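3.2 Scene rules for the shoe-sorting task

The written rules grew out of a disagreement between two operators. Both had recorded good episodes of the shoe task at the Gavdale site, and both had followed the same one-page guide, but their starting layouts were so different that the episodes could not be compared. Ragnvald Eklund rewrote the guide as a set of checks that a second person could confirm before recording began. The version used in this paper is dated February 8, 2024.

A layout passes the first check when every shoe lies on the floor board with its partner next to it, the rack stands near the back wall, and the tiers of the rack are empty. Toe direction is left free. Partners may touch or overlap, and a shoe may start under an arm as long as the gripper can open without pushing it. Figure 2 covers the task from the fixed view (a) and from a wrist view (b).
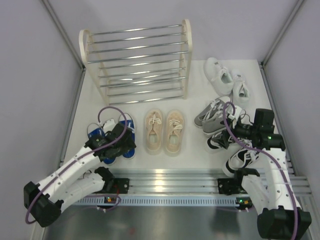
(a)

The second check concerns the arms. Both must be powered, with status lights on, and the cables must have enough slack to follow the wrist through a full turn. We ask operators to move each wrist once by hand control before the first episode of a session. If a cable pulls tight or catches on a link, the session does not start until it has been routed again. Under the old guide this was left to the operator's judgment, and the logs from that period mention cables more often than any other fault.

The third check deals with the shoes themselves. Laces are the main source of trouble. A bow with long loops can slip between the fingers and carry the shoe along after release, which the Kallio labeling tool then marks as a failed placement. We considered tucking the laces in, but that would have made the set easier than what people keep at home. The rule we settled on is that laces stay tied or threaded as they came, and that charms, tags and other trim stay on. Any part that comes off during an episode ends that episode - it is kept in the record and labeled as damage.

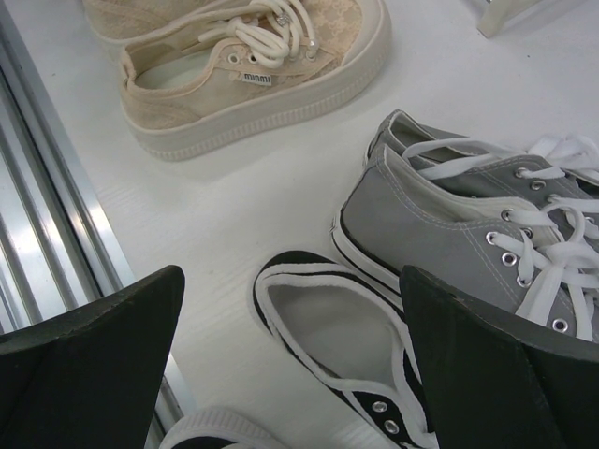 (b)

Grip location is set by a separate rule. Operators are told to close on the upper or the sole and to avoid closing on laces or ornaments. A grip that starts on a lace may be corrected once. A second correction ends the episode.

We applied the rules to 1822 episodes stored in Etov. A reviewer who had not operated the arms read the first 300 against the checklist and rejected 19, most of them for partners that had been placed apart. The reviewer and the operator disagreed on 2 of the rejected episodes, and both were settled by going back to the fixed view. The wording of the first check was changed in April to say "next to" where it had said "near."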